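Panlow bench top for a small robot arm -- four months on

Posted by Ladan Golestani, 28/12/2024
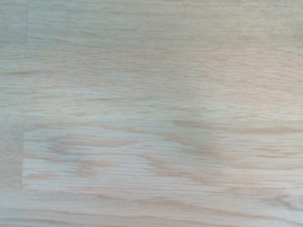
I bought the Panlow top in August to carry the arm in my workshop in Pullstead, and I've rebuilt the cell on it twice now, so I think I've earned an opinion! It's sold as a plain worktop, but Panlow will pre-drill it for a robot base if you send them the bolt pattern. Mine came out spot on. The face is pale timber made up of long strips, with the end joints staggered and the grain running nearly all one way, and I've ended up using that grain when I jog the arm by hand. If the tool is tracking along the lines, I know my base rotation is close before I've even got the square out. (Close, mind you. Please don't calibrate to a plank.)

Setting up took me most of a weekend. The legs went on first, then the top, then the Laaksonen riser plate, which cost me nearly as much as the wood did. I levelled the plate with shims, did the bolts up crosswise and left it overnight before checking again. One corner had dropped a touch. I nipped it up and it hasn't moved since.

The one real moan is the finish. It arrives with a thin coat of oil and that's your lot, so I gave it two more coats before I let the arm anywhere near it. A pale surface is also a bit of a pain for the wrist camera if your parts are pale too. I do small beech blanks, and the part finder kept wandering off along the darker streaks in the grain. I tried fiddling with the threshold for an evening, got cross, and bought a dark mat from Zolalville to go under the pick area. Sorted in five minutes -- I should have started there.

Looking after it is easy enough. I wipe it down before I home the arm, check the base bolts once a month, and run a touch-off against a steel pin every 100 cycles. The counter stood at 798 when I last swapped the gripper pads, and the touch-off was still inside my limit.

Would I buy it again? Yes, for a light arm. For anything with real weight behind it I'd want a steel plate and I'd put up with the noise. Order the holes pre-drilled, and ask for the longer bolts, as the ones in the bag only just reach.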